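From: Yee-man Au
To: Sekby shell and beach finds list
Subject: Re: [sekby-finds] cleaning and sorting the knobby ones

Hi all,

Sorry for the slow answer, I've been up to my elbows in shells since March and email has not been winning!

Sorensen wrote:
> I inherited three shoeboxes of shells from my aunt and I'd like to
> get them clean enough to put out on a shelf. The smooth ones are
> easy. The bumpy ones have gray gunk in every crevice and I'm scared
> of snapping the tips off. Do you soak them? And what do you sort
> them in? Mine keep rolling off the kitchen table.

OK, the soaking first. I do soak, but only in plain lukewarm water with a drop of dish soap, and I leave them overnight. No bleach on anything with color you care about. I did that once to a little batch of pinkish ones and they came out chalky, and I'm still mad about it. Vinegar is worse, it eats the shell itself, so please don't let anybody at the craft store talk you into it.

After the soak I go in with an old soft toothbrush, and for the crevices between the knobs I use a bamboo skewer with the end chewed up a bit (sounds gross, works great). Hold the shell by the fat part and brush toward the tip, never across it. I've broken 3 tips so far and every single one was me brushing sideways while watching TV.

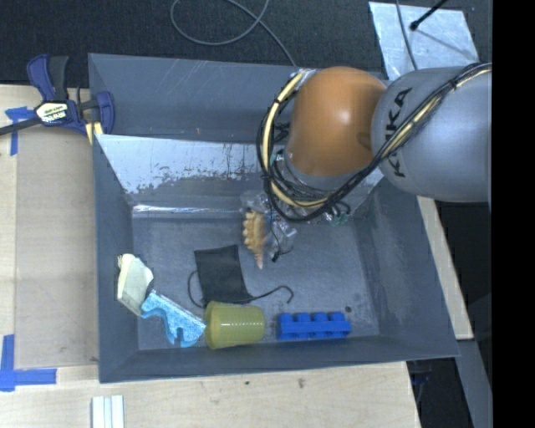 As for the rolling, get yourself a bin with real sides. I used trays for years and hated them. A deep gray bin is so much nicer, and if it has a divider you can keep the done ones away from the not-done ones. Tan shells show up well against gray too, which my eyes appreciate after 215 of the things. Scratches and scuffs on the bin don't matter one bit, just run your hand over the bottom for grit before you set anything delicate down. I put an old dish towel in mine when I'm doing the thin-lipped ones.

Don't pile them up! One layer, with space between. I lay the long ones on their sides and let them dry for around 30 hours before any oil goes on. Then a tiny dab of mineral oil on a cloth, and wipe it right off again.

Does anyone still have the label template Treta posted a while back? I've got 40 shells with no labels and my handwriting is terrible.

Yee-man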